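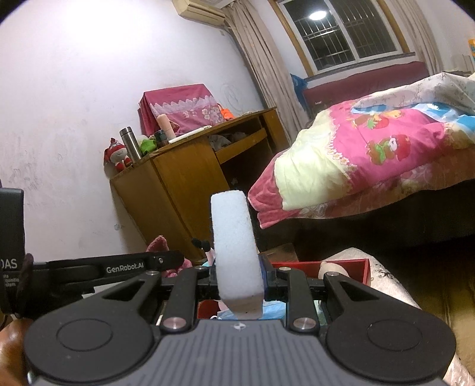

Ruxandra Cozma says she'd given up on hand-held grippers before this one, the last kit she tried made her wrist ache by lunch. She has asked to keep hers another month.

ODWOOD OPENS ORDERS FOR CÙ HOME COLLECTION SERVICE

IRARVILLE, June - Odwood today opened orders for Cù, a service that sends people with hand-held grippers into ordinary homes to record everyday handling work. Bedrooms, kitchens, hallways. No studio, no mockups.

Robot teams pick the tasks, Odwood finds the homes, trains the operators and delivers checked recordings. Toys, foam blocks, face masks, boxes, soft stuff and hard stuff together. First catalog has 200 tasks and covers 27 homes in and around Irarville, with 1,408 sessions ready for delivery now. More homes being added thru the summer.

"Customers kept asking for clutter," said Hamish Tapsell of Odwood. "Real rooms, real bedding, sun coming in the window. So thats what we went and got."

Operators work in pairs or alone, depending on the task. Every session is reviewed by a second person before it ships. Rejected takes are not billed.
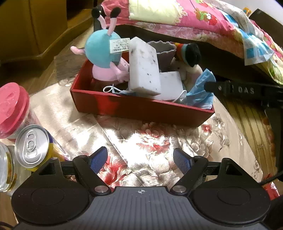

Can a customer send in their own objects? Any order over 900 takes includes it, and smaller orders can add it for a fee.

Early access customer Uvton has been using Cù sessions for its sorting work since spring and has signed on for a second round. Soft items first this time, then containers with lids.

Orders ship in the order recieved. Task lists can be changed up until the first session is booked, after that a change counts as a new order. Pricing and sample sessions on request from the Odwood sales desk in Irarville, phones open 9 a.m. to 4 p.m.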